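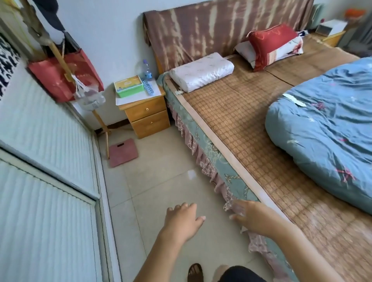
Household Robots: Frequently Asked Questions

These are the questions we receive most often at Murham, by mail and at our open evenings. We test machines for home and small workshop use, and we do not sell any. The answers were written by Wing-sze Shek and checked by Annelies Camenzind. Last revision: 16 February 2024.

Can I buy a robot today that makes the bed?

No. There are machines in laboratories that can pull a blanket flat on a test bed, if the blanket is the one they know and the bed stands free on all sides. A bed at home is a different matter. It may have a woven summer mat on top, a fitted cover on the side, a ruffled skirt under that, and a quilt that was left in a heap. Each of these moves in its own way when you pull it. The mat is stiff and slides, the quilt folds over itself, and the ruffle should hang down by itself but often does not. A person straightens it with one hand and does not think about it.

Why is cloth so difficult? My robot vacuum already knows the whole apartment.

The vacuum needs to know where the floor is and where it ends. This is a good and useful skill, but it is a small one. Cloth has no fixed shape. If a machine picks up a box, the box looks the same after. If it picks up a quilt by the corner, it must first find the corner, and the corner may be inside. In our own trials with the Itow arm we made 612 attempts to take hold of a quilt at the corner. In 75 of them the arm took the correct corner and kept it until the quilt was lying flat. In many other attempts it took hold of the middle, and sometimes of the sheet too.

Which chores can a machine do well now?

Vacuuming and mopping of open floor, washing and drying of clothes (but you must load and unload), washing dishes with the same condition, and cutting the lawn. You will notice these are old answers. The newer machines are better at not getting stuck, and the mapping is much better than it was five years ago.

And tidying up?

Partly. Some research machines can pick up hard objects from the floor and put them in a bin. The top of a nightstand is more difficult. Take a water bottle, a pill organizer and a sheet of paper which lies under them. To wipe the wood, the machine must lift everything, decide whether the paper is trash, and put the pills back where the person will find them in the dark. We would not leave a machine alone with somebody's pills at this time.

Does my room have to be changed for a robot?

For a floor robot, only a little. Please look for these things before the first run:

Bed skirts and curtains that touch the floor. The brushes can pull them in. Lift them or set a no-go line.

A bathroom scale on the floor. Some models climb on it and stop there. Others push it along the baseboard.

Leaning things, for example a coat rack. The foot is narrow and the sensor may see it late.

Glossy tiles. Reflections confuse some of the cheaper cameras. Models with laser usually had less trouble with us, but not always.

Slippers, sandals, charging cables.

Is a workshop easier than a bedroom?

Yes, in most cases. In a workshop the same part comes to the same place, and you are allowed to build a fixture for it. Tin-yau Shih runs a small shop making drawer fronts and has used a Nautiyal loading arm since November. It has loaded 3298 panels and dropped very few, and those mostly in the first week. But the same arm cannot sweep the shop or sort the offcuts. These jobs are still done by hand at the end of the day.

I have seen videos where a robot folds laundry. Are they false?

Usually they are real. But please check three things: if the film is played faster, if a person is steering the robot from another room, and if the clothes were laid out before. Po-yen Ho from our team asked the makers of the Zevell folding machine for a full recording without cuts, and received one. It folded a T-shirt very nicely. It needed nine minutes.

Would a robot help my mother, who cannot bend down anymore?

We get this question often and we are sorry that the answer is short. A floor robot will help her, if she can empty it without bending. Look for a base station with a high bag. For the bed, simple things help more at present: a lighter quilt, a cover that does not need tucking in, a long-handled reacher for what falls behind the nightstand.

When will it be ready?

We do not give a year. So-ying Hsieh, who leads our cloth tests, thinks that help with one part of the work will come first, such as pulling a quilt straight after a person has put the pillows away. Complete bed making, in a room which the machine has not seen before, she places much later.

Can I send you my own question?

Yes, please use the contact form. Write the model of your machine and what kind of floor you have. We answer in English or Chinese, normally within two weeks.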